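Bumunwood table cover and Vokgate paper cups: three months of living with both

I should say at the start that I did not set out to own opinions about a tablecloth. I run a small shared workroom above a dry cleaner's, and we had a large white table which had reached the age where you stop wiping it and begin negotiating with it. A replacement top was quoted at £523. A Bumunwood cover was £60. You can see how that conversation went.

The cups came along in the same order to push it over the free delivery line, the oldest trick in retail and one I fall for about once a month. So you are getting two reviews for the price of one, and I apologise in advance to anybody who came only for the cups.

The cover

Bumunwood sells these in white, oatmeal and something called "pebble", which on my screen was also oatmeal. I bought white. It arrives folded in a flat packet, and the first thing to know is that it has been folded by someone with a grudge. There were creases in it you could have used to rule a ledger. The leaflet says they will "relax naturally over time". I took this as a promise. After two weeks the middle had relaxed and the far edge had not, and it still hasn't, and I have come to think of it as a personality.

You are allowed to iron it on a low setting with a tea towel in between. I did half of it, standing up, on the table, got a sore back, and decided the other half was fine.

Ours needed two lengths laid side by side to cover the width, so we have a seam. The join kit is a roll of thin double-sided tape and a drawing of a smiling person for whom everything has gone well. Leonie Kohlhase, who rents the desk by the window and has steadier hands than mine, did the actual joining while I held the other end and made encouraging noises. It took the two of us a good part of a morning. The result is a faint straight line and I have stopped noticing it, apart from when I put a ruler down and feel the pen hop.

What I like: it is quiet. Things set down on it make a small soft noise in place of the crack we used to get. It also brightens the room no end. Our one decent lamp now does the work of two, and I can find a dropped screw in seconds, where before I used to find them with my socks.

What I don't like: it shows everything. Every crumb, every bit of pencil lead, every little dark speck from heaven knows where. You brush it off, you turn round, there's another. Smudges are worse. They gather along the back where people lean across, and the recommended treatment (damp cloth, no soap, pat don't rub) moves them along a bit. I rubbed one, obviously. It is now a larger, paler smudge, and I've put it down to experience.

If you have children, or jam, buy the oatmeal.

The cups

Vokgate do these in sleeves, and I bought two boxes of 100, having misread the listing as two sleeves in one box. They are plain. No leaf, no slogan, no cheerful line about saving the planet one sip at a time, just white paper with a rolled lip. I find this restful. There is enough to read in the world. 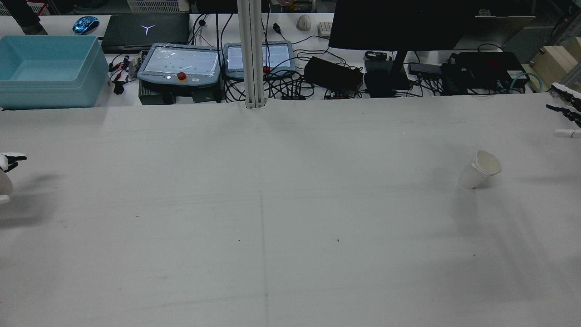
Can you put a white cup on a white cover without losing it?
Mostly, as long as there's a light on to give it a shadow, but in the late afternoon I have twice reached for my tea and got a handful of table.

The lip is the best part. Cheap cups have a lip that unrolls when you look at it, and then you're drinking off a raw paper edge and thinking about your choices. The Vokgate one stays put. I have had tea in one for the better part of an afternoon (I get distracted) and the rim was as good at the end as at the beginning, although the tea wasn't.

They are light, and that cuts both ways. Full, they're steady. Empty, they'll set off across the table if somebody opens the door with any conviction. Amado Policarpio, who comes in to do his accounts and leaves with more biscuits than he brought, has taken to dropping a teaspoon in his as ballast. It works, and it also means we're short of teaspoons.

Heat is middling. Coffee straight from the machine is too much to hold unless you pinch the rim, and pinching the rim of a full paper cup is a skill I'd hoped to have no use for at my age. Vokgate will sell you a cardboard sleeve for this. I declined. A second cup slipped over the first does the same job, at the cost of getting through your boxes at twice the speed, so perhaps they've thought about it more than I gave them credit for.

One in each sleeve seems to come out with its neighbour firmly attached. I've learned to twist and not pull. Pulling gets you two cups and a noise.

How they get on together

Better than expected. My old table had a shine on it and a cup would skate if you brushed it with a sleeve. The cover has just enough grip that a cup stays where you've left it, the business with the door aside. A small spill beads up for long enough to fetch a cloth. A proper spill finds the seam. I tested this in the sense that I knocked a whole cup of blackcurrant over it, and I can report that the tape held, and that blackcurrant is not coming out of a white cover by patting. It came out by moving a desk tidy eight inches to the left.

A word on the alternatives, as people always ask in the comments. I had a Karimi mat on the same table before this. Thicker, nicer to write on, smelled like a paddling pool until July, and curled up at the corners so that every pencil in the building eventually rolled to the centre. If you need cushioning I'd still look at it. The Vemo roll is the cheap one, and it feels like it. We had a length of it in the kitchen and it tore when I moved the toaster. To be fair to Vemo, I moved the toaster with some feeling.

Delivery and the rest of it

The order number was 168-something and the parcel came in two halves on different days, the tape arriving after the cover it was supposed to hold together. Customer service answered my message quickly and cheerfully with the answer to a different question. I wrote again and got the right one. No complaints beyond that, and they didn't make me fill in a survey.

The box was mostly air, with more paper stuffing than cup. I've kept the stuffing for wrapping presents.

Would I buy them again

The cover, yes, but in oatmeal, and I'd pay for the extra-wide size to be spared the seam and the morning that went with it. It's a sound thing at the price, and it has put off buying a new tabletop for another year at least. It wants cleaning little and often, and I am more of a seldom-and-grudgingly man, so some of the marks against it are really marks against me.

The cups, yes, when these run out. At the rate we're going that will be a while, even with Amado doubling his up. If you've got a cupboard of proper mugs and someone willing to wash them, you don't need these at all. We have the cupboard.

Cover: four out of five. Loses one for the creases and for the drawing of the smiling person.
Cups: four out of five. Would have been four and a half, but I'm told the form doesn't do halves.

Update, April 26, 2026: the far edge has started to lift slightly at one corner. I've put a bit of the leftover tape under it. Leonie says I should have cleaned the table first, and she is right, and I've asked her to stop saying so. I'll add another note if it goes again. Someone wrote to ask whether the oatmeal and the pebble are the same colour, so I sent off for swatches of each. They came in unmarked envelopes.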